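Sorting the play kitchen: sizes, storage and one small oven

28 September 2023

The play kitchen box had reached the point where the lid no longer closed. It is a 17-liter tub, the kind with two clip handles, and one clip had been resting open since December. I finally went through it, and these are my notes, mostly so that I don't have to work it all out again next year.

The main problem was mixed scale. Play food is sold in whatever size suits the maker. A banana from one set can be close to life size while the loaf of bread from another set is shorter than the banana. Plates have the same issue. The ones sold with a tea set usually have a flat area too small for anything except a cookie, and most bottles roll straight off. If the food does not sit on the plate, the plate goes unused and ends up at the bottom of the tub.

I sorted by one rule: every item of food had to fit on or in at least one piece of tableware we already own. I did this on the white table because it is the only surface that is both low enough and easy to wipe.
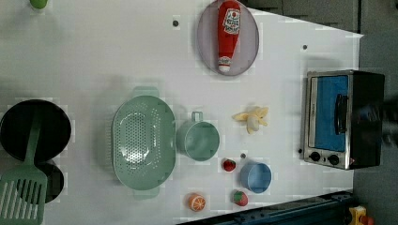 Ketchup bottle on the oval plate. It passes the fit test, lengthwise only.

The oval plate turned out to be the most useful piece. Laid along the long axis, the ketchup bottle takes up most of it and stays put. The round plates, which I had assumed were the standard, failed with the bottle and with anything else of that length. I kept the oval and moved two of the round ones to the donation bag.

The colander was a separate question. It is large for a toy kitchen, and it was the reason the lid would not close. I had it marked for removal until I tried using it as the container for the fruit. The holes are small, so strawberries do not drop through, and it can be carried to the sink with the contents inside. Washing play food is the job I put off most, so a container that drains is worth the space. It now lives on the shelf next to the tub, which solved the lid.

Cups are less of a problem. The ones with a small loop handle hang from a hook. I put up a short rail from Clumside, 590 mm long, fixed with two screws into the side panel of the bookcase. The hooks slide, so spacing is not critical. The rail is rated for far more than plastic cups, but the shorter version cost nearly the same.

The peelable banana is the one item with moving parts and the one most likely to fail. On ours the peel segments spread out well enough but do not always close again. Storing it closed under other items puts a permanent bend in the segments. I now store it on top, partly open, and the bend has not become any worse. If it does fail I would replace it with a solid one.

On ovens: I measured the compact toaster oven against the shelf where I wanted it. The shelf is a Haven unit with adjustable pins. The next pin position up gave me 160 mm more height, enough to get the oven in with open space above it. The knobs are below the door, so with the oven on a low shelf they end up lower than is comfortable for an adult and about right for a child, and that is an argument for keeping it high. It went on the upper shelf. The bar handle is easy to grip from the front at that height, and I can see the indicator light without bending down.

Labels come next. I had a roll of Plurkus tape left over from the garage and used it on the tub and on the shelf edge. White on black, capitals, 12 mm. The adhesive holds well on the shelf and poorly on the tub, which has a slightly textured finish. I will try the stronger version of the tape before I try anything else. Wiping the tub with alcohol first made no difference that I could detect.

Final layout, from top to bottom: oven, colander with fruit beside the tub, plates and flat items in a tray on the bottom. Cups on the rail. The tray is an Adugna cutlery insert with the dividers taken out – they lift out if you push from underneath, although the leaflet does not mention it.

Still to do: a place for the real utensils, which migrate over from the kitchen drawer and have no slot in any of this. For now they go back in the drawer each evening. I also need a spare clip for the tub. The open one has stretched and will not lock, even with the lid sitting flat.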